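Werkgate Drive Swap Kit, part 601

Supplier: Sayegh
Page revised 7th August

The Werkgate kit holds a hard disk drive upright next to an open desktop computer case while the drive is being fitted or replaced. It is meant for benches where the case is laid on its side with the interior facing upward.

Supplied parts
Fixture plate, gray, 3D-printed, with square pegs and slots
Drive holder, rear position
Post, rectangular, 9 cm
Set of seven locating blocks

Bench requirements
Flat or slatted table. Allow 30 cm between the plate and the nearest case wall. The plate is not rated for loads above 7 kg.

Use
Disconnect mains power before opening the case. Place the drive in the holder with its label readable and its caddy rail already fitted. Route the SATA data cable clear of the drive bay before inserting the drive. Do not pull on the power wires; move them by the connector. Memory modules may stay in their slots.

Service life
Holder: about 1,000 insertions. Replace if the side walls show cracks. Blocks are sold separately under the Wondeso label.

Desktop case with drive bay, SATA cable and motherboard:

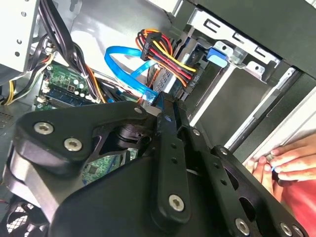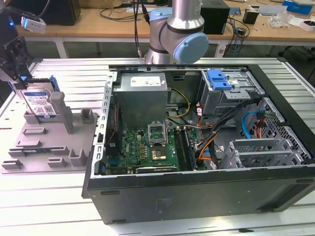
Comments (1)

Rania Tannous
We have had two of these plates since February. The holder is fine with standard caddy rails, but the older Pandham rails are a little wider and bind on the way in. I filed the inner edge down slightly and it has been all right. Is a wider holder planned, or should I order the blank plate and print my own?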